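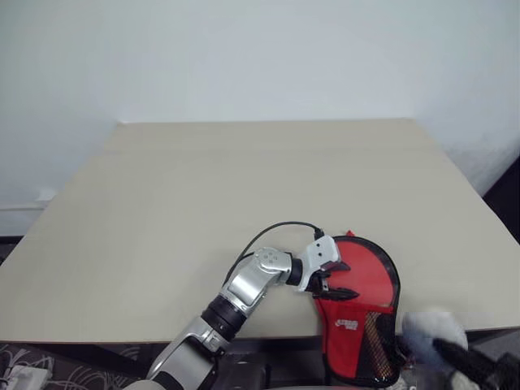 Harju Textile Notes

Wash test on mesh pouches, 1/6. Question was whether polyester mesh holds its shape after repeated 40 C cycles. Zippers left closed throughout.

2/6. Two suppliers, Tudix and Dulden. Same nominal size, same detergent, line dried. 70 cycles each, begun in August.

3/6. Tudix: 11 mm shrinkage on the long side, nearly all of it in the first few washes. Seam tape puckered at both corners.

4/6. Dulden: 3 mm. Binding frayed near the zipper stop, though, and the pull tab cracked.

5/6. Color is a separate matter. Red bled onto the white test cloth from both brands until wash four. Wash red mesh alone at first.

6/6. Water in Widville is hard, so expect less fading elsewhere. Raw measurements go up once I fix the column headers. Nylon is next.

23 Dec 2025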